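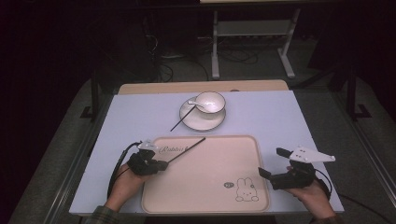 Does a smaller plate make you eat less?
Speaker notes, Sondon Community Health Evening
Monday, May 6, 2019

Slide 1: Opening

Wait for the door to close. Start without the thank-yous, they eat four minutes every time.

Ask for hands: who has been told to swap their dinner plates for smaller ones? Who did it? Who still has the big ones in a cupboard?

The advice is everywhere. It's in magazines, on the back of cereal boxes, in the leaflet by the door tonight. It's cheap, it sounds like science, and it asks nothing of you except a trip to the store. I believed it for years and repeated it in this room. I'm less sure now, and I'd like to go through why.

A tray with a bunny on it, a bowl on a saucer: any of it can be sold as portion control if somebody prints the right label. Keep that in mind for the Grinent slide.

Slide 2: Where the idea comes from

Two dots the same size, one inside a big ring, one inside a small ring. The one in the small ring looks bigger. This is a real effect and an old one. Leave the drawing up long enough for the back row to argue about it.

The step people take next: food on a small plate looks like more food, so you serve yourself less, so you eat less, so you lose weight. Say the four parts slowly. Each one is a separate claim and each one can fail.

Part one is decent. Part two is shaky. By part four we are mostly guessing.

Don't get pulled into the history of the drawing here. There is always a question about it and it can wait.

Slide 3: What goes wrong in the studies

Many are small. Many last one meal. A good number were done with students who were handed a bowl and told to help themselves to snacks while watching TV – fine if you want to know about snacks and TV.

Seconds. If the study stops at the first serving, the small plate wins. Let people go back and the gap can close. Anyone who has been to a buffet could have told them this.

Leftovers too. Food on the plate isn't food eaten. Some papers weigh what comes back and some don't, and the summaries in the newspapers never mention which.

And the studies that found nothing tend to stay in a drawer. I can't give a number for that, and I'd be suspicious of anybody who did.

Slide 4: The Kereama lunch trial

Our own local example. Go easy, there may be people here who ate the lunches.

Kereama changed the plates in its staff cafeteria in December and recorded what was served at lunch. 151 people signed up. It ran for five weeks. The report says servings went down and calls the trial a success.

Points to make:

It was December. People were away, there were parties, and trays of cookies were sitting in every office. I would not pick that month to learn anything about normal eating.

There was no second cafeteria keeping its old plates. So we have before and after, and nothing to hold it up against.

The menu changed in week two. It's in the report, in a footnote on the last page. Pasta came off and soup went on. Soup doesn't go on a plate at all.

They recorded servings at the counter. Vending machine sales were left out. I asked for them and was told they belonged to a different department.

Be fair: they wrote the footnote. They could have left it out. Plenty do.

Slide 5: The plate with the lines on it

Grinent sells a divided plate, with sections for vegetables, protein and starch. The box says "clinically inspired." Read that aloud twice. Ask what it means. I've asked the company and got back a brochure.

Zirkix has an app that takes a photo of your dinner and tells you the calories. I tried it on the same bowl of rice on two evenings. First answer 300, second answer a good deal higher. Same bowl, same scoop, different lamp. One person and one bowl of rice isn't a study either, so don't lean on this too hard. It does get a laugh.

The lines may help some people. If you've been told by a dietitian to watch starch, a section on a plate is a decent reminder. My complaint is with the box.
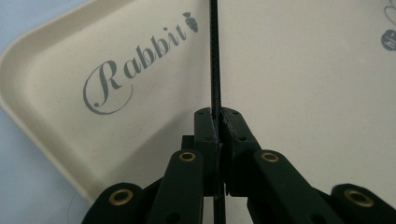 Slide 6: Patterned and children's dishes

Somebody will ask about kids. The claim is that cheerful dishes get children to eat more vegetables. Rabbits and carrots are popular for this, for obvious reasons.

What I can say: I've seen very little that convinces me. New dishes are interesting for a few days. Then they are dishes. Most of what gets quoted is parents being asked whether they thought their child ate better, after buying the thing.

No harm in a nice plate. Buy it if you like it. If the carrots are coming back uneaten, the drawing probably isn't the problem.

Watch the time. Should be at roughly 6 minutes left by now. If not, skip to slide 8.

Slide 7: What would change my mind

A trial that runs for months, in real kitchens, with a comparison group, where seconds and snacks are counted and the plan is published before anyone sits down. It's dull and expensive, and a plate company has no reason to pay for it.

I'd take a "no effect" result seriously too, and so should the leaflet by the door.

Slide 8: So what do I do at home

People want this, so give it to them. I kept my big plates. I put the serving dish back on the stove instead of on the table, and I get up if I want more. I can't prove that does anything. It annoys my family slightly.

If you already have small plates and you're happy, keep them. Please don't throw out good dishes because of a magazine.

Questions

Likely ones: bowls versus plates, plate color, chewing slowly, chopsticks. The honest answer to color is that the results point in different directions. For chopsticks, they slow me down because I'm bad with them.

Anyone on medication for diabetes should ask their own doctor and not me. Say this even if it doesn't come up.

Chairs need to be stacked by the radiator before we leave.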